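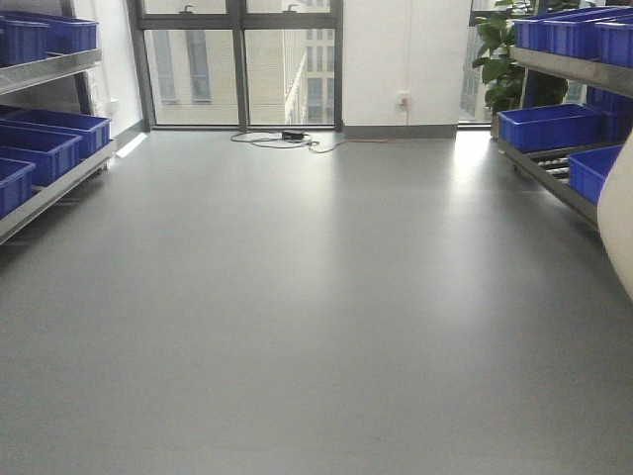 Idris Penhallow
Stores and Layout Lead, Plilemau

Call for participants: bin and shelf trial, August

I have worked in stores long enough to distrust anyone who says a new layout will change your life. Usually somebody sells the firm a set of blue bins, somebody else puts labels on them, and by the spring people are keeping the parts they really need in their coat pockets. So please read this as what it is, a request for people to help us find out whether a particular way of setting out shelves is any good. I have my doubts. I would like them tested.

The layout is called Primumside. It came to us from Besnard, who supply the shelving plan and a rather glossy booklet. The idea is plain enough. Metal shelving stands on both sides of the room, open blue bins go on two levels, and the floor in the middle is kept clear so that a person can turn from one side to the other. Some of the bins sit on a slope and tip towards you, so you can look into them without pulling them out. The booklet says this makes picking quicker and mistakes fewer. It does not say compared with what.

We want people who will come and pick small items from these bins against a list, put them back against another list, and then tell us what annoyed them. You do not need warehouse experience. I would quite like some people who have none, as those of us who have done it for years will put up with almost anything.

What you would be doing

Each session lasts 4 hours with a proper break in the middle. You will get a printed list, a tray and a pencil. You pick what is on the list, bring it to the checking table in the next room, and start again. In the second half you do the reverse and return stock to the shelves. There are 600 kinds of small item in the trial stock, mostly fixings, clips, washers and packets of seals, and several of them look far too much alike. That is deliberate.

We note the time taken and the errors made. We do not rank people and we will not show your results to anyone you work for.

Halfway through the month we will swap the contents of the left and right sides without changing the bins themselves. Besnard think this will make no difference after the first hour. I think it will make a large one, and that people will go on reaching for the old side well into the afternoon. If I am wrong I will put it in the report.

Who can take part

Anyone aged eighteen or over who can stand and walk for most of a morning and reach both shelf levels. If you have trouble bending, tell us before you apply, as the lower bins do ask for it and I would sooner talk it over than have you find out on the day. Left-handed people are especially wanted. The booklet does not mention them once.

Please don't apply if you work for Besnard or are related to someone who does.

What you get

A flat payment for each session, sent by bank transfer after you finish, plus bus or train fare within reason. There is tea. I am told there will be sandwiches, but I was told that last time as well, so bring something.

What you will not get is a certificate, a reference or a job. Our last trial, on the packing benches at Drurero, was advertised by an agency as "a route into logistics". It was no such thing and people were rightly cross. We had 1782 completed pick lists out of that trial, and the firm went on to buy the benches most people had complained about. I cannot promise the same won't happen again. I can promise that the complaints will be written down in your own words and handed over without being softened.

How to apply

Write to the Plilemau stores office, quoting reference 2230, and say which mornings in August you could manage. Tell us in a line or two whether you have done any picking or shelf work before. A CV is not needed and won't be read. Sessions start at 8.30 and we can't let people in late once the timing has begun.

Wear flat shoes with a decent grip. Gloves are allowed if you normally use them, but bring your own.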